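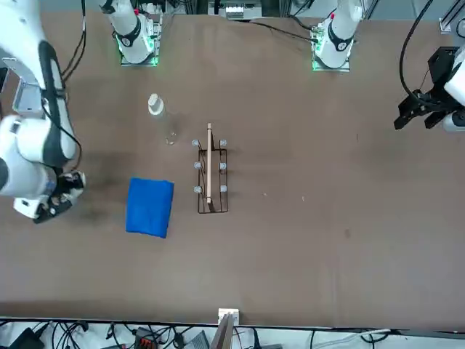

A dark, smudged stain on a brown tabletop.

1/ The Medness Household Advice Office has published its winter guidance on the care of tables, desks and other furniture in daily use. This thread sets out the main points. The full text is available at the front desk on Flusora Street and will be mailed on request.

2/ The office received 507 written inquiries on furniture care this year. Stains on flat surfaces made up the largest group, followed by loose joints, sticking drawers and odors in secondhand pieces.

3/ Residents are asked to begin by finding out what the surface is. Solid wood, veneer, laminate and painted board call for different treatment, and a method that suits one may ruin another. The underside and the back edge of a table usually show the material more clearly than the top.

4/ The next question is the finish. Older furniture may carry shellac or wax. Most factory furniture sold in recent decades carries lacquer or a similar hard coating. Shellac softens when it meets alcohol, so alcohol-based cleaners should be kept away from any piece whose finish is unknown.

5/ White rings and cloudy patches on a finished wood surface are generally caused by moisture held in the finish. Many fade on their own over several days in a dry room. Residents should allow that time before trying anything stronger.

6/ Dark marks are harder to judge. Some are dirt or grease sitting on top of the finish and come away with a soft cloth, warm water and a few drops of dish soap. Others have passed through the finish into the wood. Cleaning will have little effect on these, and hard scrubbing will wear away the finish around them.

7/ Blue-black marks on oak often come from contact between damp iron and the tannins in the wood. Plant stands, cans and cast-iron pans are frequent causes. Treatment normally involves oxalic acid on bare wood. The office does not advise attempting this at home without training, gloves and eye protection.

8/ Ink should be blotted, never rubbed. Candle wax should be left to harden and then lifted with the edge of a plastic card. Nail polish remover should not be used on furniture for any purpose.

9/ Any cleaning product should first be tested on a hidden spot and left overnight. Please read the label in full. Bleach must never be mixed with ammonia or with vinegar.

10/ A correction to last year's leaflet: page 2 recommended olive oil for dry tabletops. That advice is withdrawn. Cooking oils do not harden and may turn rancid. Residents who hold the old leaflet are asked to discard it.

11/ On indoor air: wood moves as humidity changes. The office suggests keeping rooms at a steady level, at or above 40 percent where the heating system and windows allow it. Furniture should not be placed directly against a radiator.

12/ Homes with single-pane windows may see heavy condensation at that level in very cold weather. In such homes a lower setting is acceptable — the aim is to avoid sudden changes.

13/ On secondhand purchases: open every drawer, look beneath the piece with a flashlight and press on each joint. Fine powder below small round holes may point to active wood-boring insects. A piece in that condition should stay outside the home until it has been examined.

14/ Paint on older furniture may contain lead. It should not be dry-sanded or scraped. Test kits are sold at most hardware stores, and the office can provide a list of laboratories that accept paint samples by mail.

15/ Gemechu Tufa, who heads the advice office, has made the following statement: "Many of the letters we read describe damage done during cleaning. A stain that has been there for a month can remain there for another week while the owner asks a question."

16/ Repair evenings will resume at Alemneh Hall in March. Residents may bring one item each, provided one person can carry it. Chairs with a single loose joint are well suited to these evenings. Upholstery, cane seating and veneer replacement cannot be accepted.

17/ Larger pieces may be referred to the Posar workshop, which offers written estimates. The estimate is free for households within the Medness district. Residents outside the district should call ahead for the current fee.

18/ Of the items brought to last season's repair evenings, 91 were returned to their owners in usable condition. A list of the most common repairs, with the glues and clamps used, appears at the back of the guidance.

19/ On disposal: furniture may not be left on the sidewalk without a collection slip. Slips are issued at Flusora Street and should be taped to the item where the crew can read them. Glass tops must be removed, wrapped and labeled separately.

20/ Several residents have asked whether the office will identify stains from photographs. It will offer an opinion where possible. Please send one close view and one view of the whole surface, both taken in daylight, and state what has already been applied. An opinion given in this way is not an appraisal and should not be used in an insurance claim.

21/ Written inquiries are answered in the order received. Correspondents who need a reply in large print should say so in the first line of the letter.

22/ The guidance takes effect Sat 6 December and replaces all earlier leaflets on furniture care. The separate leaflet on kitchen counters and cutting boards is still under review and remains valid for now.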